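To: the shop-and-office list
Subject: Re: [floor-talk] what the carts are doing to our days
Time: 4:40 pm

Hello all,

I meant to answer this over lunch and then the phones started, so forgive me for coming in at the tail end of the afternoon with a long one. I'm quoting the part I want to respond to and leaving the rest, which I mostly agree with.

> We're two sites into the cart rollout now and I'd like to hear from people
> who were moved off walking routes. At Kozma the supply carts run 16 trips a
> day between the stockroom and the offices, and on paper everybody got time
> back. What I hear in the break room is more mixed. Folks say they miss
> getting up. They say the small jobs that used to ride along with the big
> ones have no home anymore. Is it the same at Jonine? And has anyone worked
> out what to do about it, other than another survey?

Yes, it's the same at Jonine, or close enough. For those who haven't met me, I was on the office services side here long before the carts came, and my old route took in the mail, the copier paper, the coffee, the plants and whatever somebody stopped me in the hall to ask for. I liked that route. I knew who had a new grandbaby and whose chair squeaked, and I was never at a loss for something to do between one door and the next.

When the Tevis carts arrived in September, they took the mail and the paper, and I'll be the first to say they do it well. They don't drop boxes, they don't forget the third floor, and my knees are grateful. In the first month the carts made 192 deliveries to our wing and I was called out for 3 of them, all three because somebody had parked a recycling bin in the doorway. I'd have been happy with a lot worse. 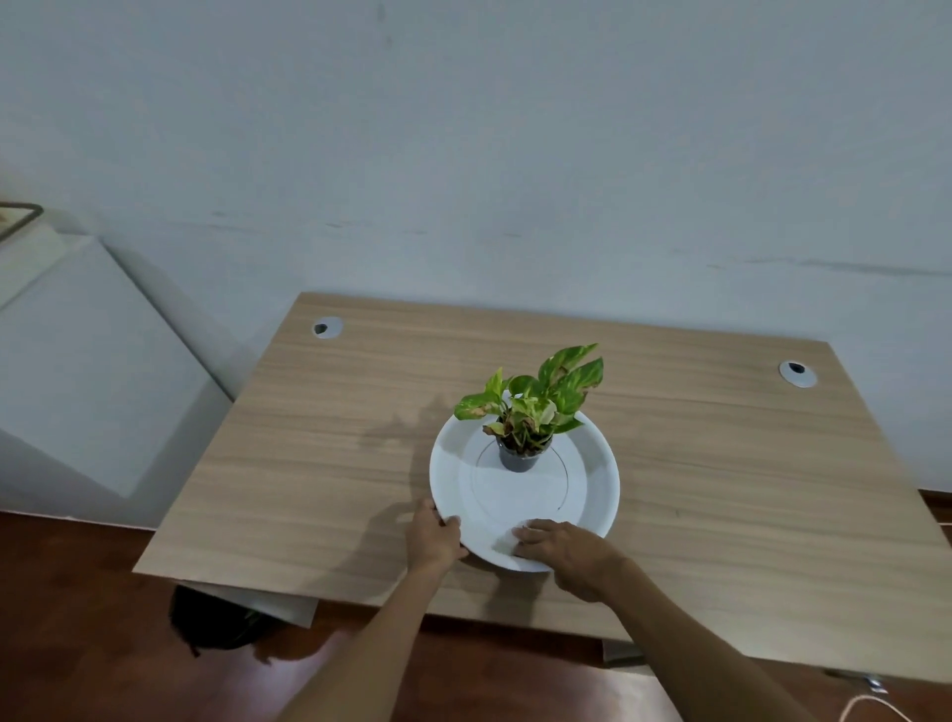 But the carts only took the jobs that had a barcode on them, and the rest of my route sort of fell on the floor. Nobody decided that the toner shelf would go untidy or that the plants would get watered by whoever felt guilty, it just went that way over a few weeks. Take the pothos, the one on the desk with the two cable holes, sitting on its big white plate. Several of its leaves have gone brown and dry at the edges, and I can't put that down to the carts, but I do know that I used to come by with a watering can at the same time as the mail and now there's no mail to come by with. So plants are on my list again, in writing, with minutes set aside for them, and I can't tell you how much better I feel with "plants" printed on a work sheet next to "exception handling."

That was what I wanted to pass along, really. Our supervisor sat down with the four of us from the old routes and had us write out every single thing we did on a walk, down to propping the door for the water delivery. We came up with 81 items! I would have guessed twenty. The carts cover a good chunk of them, the front desk took a few, and the remainder got sorted into two short rounds a day that we swap among us. One is in the morning before the first cart goes out, and the other is after two, when everybody needs a reason to stand up anyway.

It hasn't all been smooth. The planning software (Grutel, I believe you have it at Kozma as well) wanted every round to have a start and an end and a count of stops, and for a while it kept marking us as idle when we were talking to people. We asked to have that turned off for the afternoon round and it was, after some back and forth. I'd suggest you ask for it early. It is much easier to get before the numbers have been in somebody's slides for half a year.

I also want to say something about training, as I know a couple of you are nervous. I was very nervous. I had two mornings on the cart panel, and I wrote everything on an index card that's still taped inside my drawer. Pausing a cart, sending it home, clearing a blocked stop - those are most of what I use. The younger ones on our team picked up the mapping part as well and now they get called over when furniture is moved, and one of them has had her job title changed on account of it, with a raise, so there's that side too.

What I don't have an answer for is the talking. I see fewer people than I did, even with the rounds back, and the people in the far offices see fewer of us. If Kozma has found some way around that I would dearly like to hear it. I'm glad to send a copy of our list of items to anyone who writes me off-list, only give me until tomorrow, it's in a spreadsheet with some rather frank remarks in the last column that I ought to take out first.

Warmly, and sorry for the length,
your friend in office services at Jonine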